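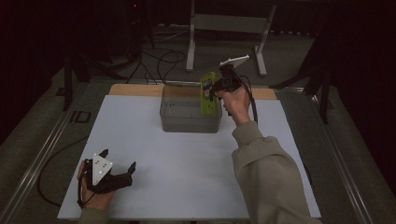

Bin and small-goods bench, Saturday

Carried on with the drawer contents for the Kurari order. Bench cleared back to the white board first. The smoky translucent bin goes at the back center, long enough in the wall to take upright items without them tipping over the rim. Started from empty.

Test pieces: the flat rectangular ones, lime green included. Upright against the side wall is the better position. Laid flat they cover the base and the next piece rides up on top of them, and then the stack slides when the bin is carried. Upright, they hold each other once the first 3 are in.

Order used today:
– green rectangle first, right-hand wall
– remaining flat pieces against it, same direction
– small loose items in whatever is left at the front

Bin weight. Limit per the Brisard sheet is 3000 g gross. Full load came in at almost that with the heavy items included, so those go in a separate bin from now on. I have changed the packing list to match. The old list is still pinned by the scale and needs to come down.

Bin walls. The clear gray ones are easier to check from the side than the opaque Wunum ones, but they show scuffs after a few trips along the shelf. Cosmetic only. Kılıçarslan has quoted for 40 more in the same size; no decision yet. If we do order, ask whether the rim is the same profile. The last batch had a thinner rim and the lids popped off at the corners.

Board. The white top sits on the light wooden one with nothing fixing it. It crept toward the front edge twice during the morning and I pushed it back both times. Two strips of non-slip mat between the layers should be enough – there is some left on the roll under the sink. Do not screw it down, the top has to come off for cleaning.

Still open:
– relabel the bins, old stickers leave residue
– repeat the carry test with lids on
– find out who has the 2 missing dividers

Stopped at 4:30. Bins stacked on the lower shelf, scale switched off.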